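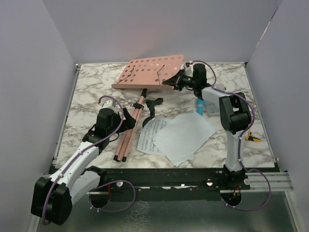 Pink music stand, marbled tabletop.

I started playing the clarinet again in June, after a gap so long that I had to look up which way the reed goes on. It goes flat side down, against the mouthpiece, and I'd like to say my hands remembered but they did not. My first long tone sounded like a goose being told bad news. I was thrilled with it!

I have been meaning to write about this for months, partly because a few of you asked what I was doing with my evenings instead of posting, and partly because I think more adults should pick up the thing they dropped at school. I quit at sixteen. There was no drama, I just got a weekend job and the case went under the bed, then into my parents' attic, then into a box that moved with me through four apartments without ever being opened.

Getting it playable cost me $200 at a repair place in Tillton. New pads all the way up, new cork on the joints, and one bent key eased back into line. I nearly choked at the counter, but I will say this — a clarinet that seals properly is a completely different animal. I spent my whole teens thinking I was bad at low notes, and now I suspect my pads were leaking the entire time. If you are digging an old instrument out of a closet, please have it looked at before you decide you've lost it. You may be fighting the instrument.

The other thing I did was join the Gilen Community Band, which takes anybody who can get through a major scale or two and doesn't mind a drafty hall. I sat in the car for a good while before my first rehearsal. Then I went in, sat at the very back of the third clarinets, and played maybe one note in five. The rest of the time I counted rests and turned pages with great confidence. It was the best evening I'd had in ages. There's something about being in the middle of all that sound, with the low brass coming up through the floor and into your chair, that you just can't get from headphones.

We do a lot of marches, some film stuff, and one big serious piece each season. This winter's was a suite that goes into five flats in the slow movement, and I took it home and worked at it a couple of bars at a time. Painfully slow, with the metronome clicking away at a speed I'd be embarrassed to tell you. I used to hate practicing like that. As a kid I would start at the top, crash in the hard bit, and go back to the top again, every single day, so I had wonderful first lines and terrible everything else. Now I start with the hard bit. I play it in funny rhythms, I play it backwards, I play it while the pasta water is heating up. And one night it was simply in my fingers, and I ran through it over and over until my lip gave out.

A few things I've worked out along the way, in case they help:

Softer reeds. I went straight back to the strength I used at sixteen, out of pure pride, and had a sore jaw for a week. I dropped down to a 2 and everything got easier, including staying in tune.

Short sessions, lots of them. Fifteen minutes after breakfast does more for me than an hour on the weekend, and my mouth can handle it.

Leave the thing within reach. Mine lives in its case on the shelf by the kitchen door with the lid unlatched, cleaned and dried first of course, and I play far more than I did when it was put away in the bedroom.

Pencil, always. I write in breaths, fingerings, little eyeglasses over the spots where I have to look up. My part looks like a treasure map.

Play with people as soon as you can, well before you feel ready. I can't say this one loudly enough.

We played our winter concert at the Landel church and I came in early exactly once, a lovely clear E all on its own. Nothing terrible happened! The piece carried on and so did I, and afterward there was cake.

Next up is a spring program with a clarinet feature in it, all three parts standing up at the front, which makes my stomach flip every time I think of it. The second part has a run at the end that crosses the break twice in one bar. I've been moved up to seconds, so that run is mine now, and I'm off to play it very, very slowly before dinner.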